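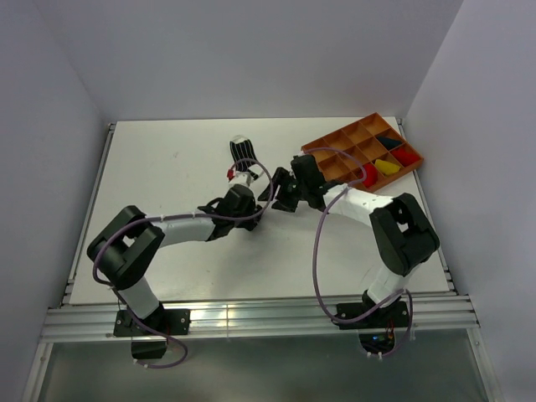 The Open Day at Istside

Zoia came at two, when the hall was already full. On the white table the two arms had their grippers almost together, like people who share a secret. The striped piece stood between them.

"Which one is the leader?" asked a boy.

"They take turns," said Hazel Thibodeaux. She had said it since morning.

Zoia looked at the orange tray, at the red and the yellow triangles. Her father had sorted buttons for Brannigan, 500 in an hour, and he hummed while he did it. She listened. The arms did not hum.

"May I stay until you close?" she asked.

© Zollham Stories | Contact | Back to top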